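## 3. Good Habits Before You Start the Arms
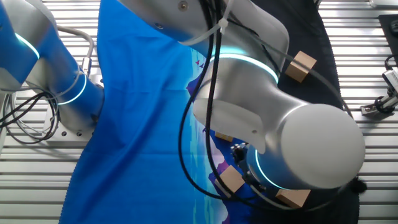 Please read this section all the way through before your first session on the Grelley cell, even if you've run two-arm cells before and feel at home with them. It takes a few minutes, and Reshma Mokgethi, who looks after these rules for us, would much prefer you ask her a question than guess!

1. Press the stop button once and check that both arms refuse to move. Release it only when everyone is outside the marked line.
2. Follow each cable with your eyes from the shoulder to the tool. You want enough slack for a full wrist turn, but no loop that could catch on the other arm.
3. Lay your cloths on the slats and smooth down any raised edges. Soft wrinkles are fine (they're part of the work), but a fold standing up near a gripper is worth a moment of your time.
4. Set out the wooden blocks by hand with both arms paused, and then step back.
5. Run the first 3 cycles at reduced speed, with one person at the stop button and doing nothing else.

**Note:** Lit joint rings don't tell you it's safe to reach in. Go by the status line on the control screen, please, every single time.

**Caution:** Never free a snagged cloth while either arm is enabled. Pause both, wait for the screen to confirm, and lift the cloth gently away from the gripper.

If code 53 or 64 comes up, leave everything as it is and call Ásdís Lauritsen.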